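Leremport Manipulation Study – Progress Report to Rillcombe
Naheed Hashmi, Bririvo
December

We have now recorded 248 demonstrations on the two-arm cell, against a target of 330 for this phase. The remaining runs are scheduled for the next reporting period and we do not expect to need more time on the rig.

The question is still the one in the proposal: does a policy trained with wrist views handle small, flat or shiny objects better than one trained on the fixed view alone? We kept the task set narrow. Most runs use a poker chip case and its loose parts, and a smaller share use a clear lens.

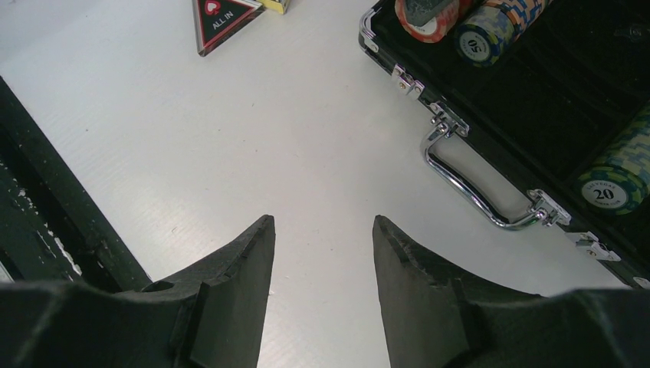
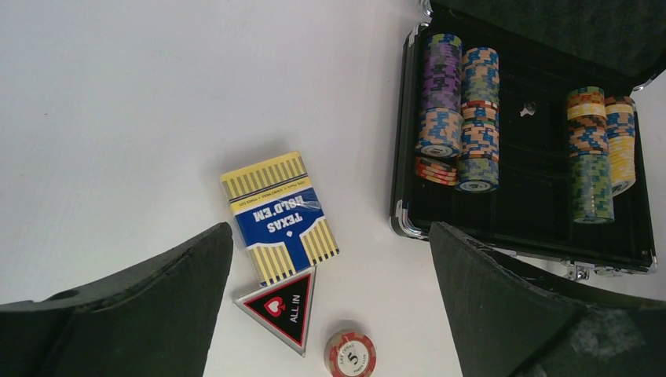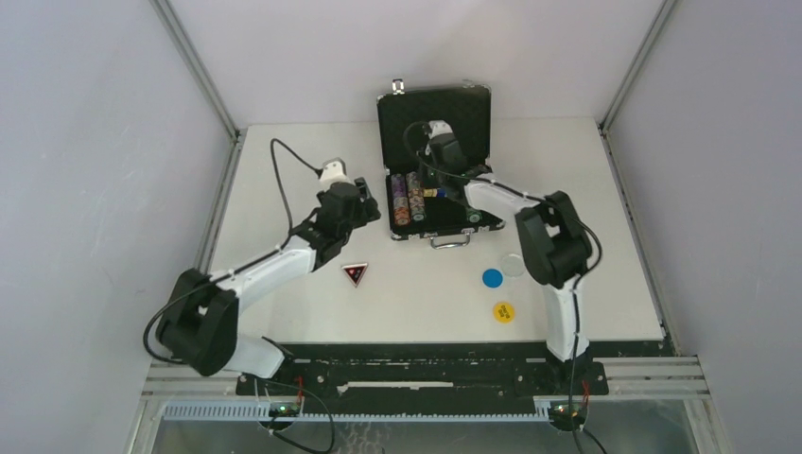
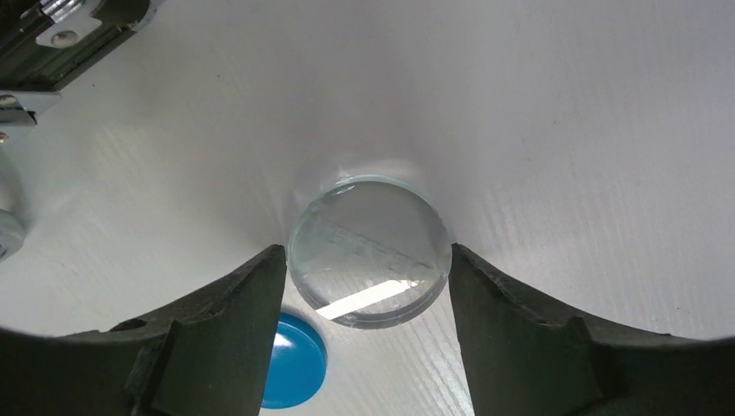

Chip case and lens work in the two-arm cell. The third view is from the fixed camera, the others from wrist cameras.

We held back 50 runs for testing. On these, the policy with wrist views placed the gripper closer to the target on cards and chips. The lens is harder. Reflections on the glass shift as the arm moves, and the policy often closes too early. Adding the Hallgrímsson depth loss helped a little, but the gain is too small to report as a result yet.

We lost 2 days to recalibration after a wrist camera mount worked loose. The mount has been replaced and the affected runs were dropped from the count given here.

Next we will finish the lens runs and retrain with both views – the fixed-only baseline is already done. Spending is in line with the plan. The draft of the methods section will go to Rillcombe with the next report.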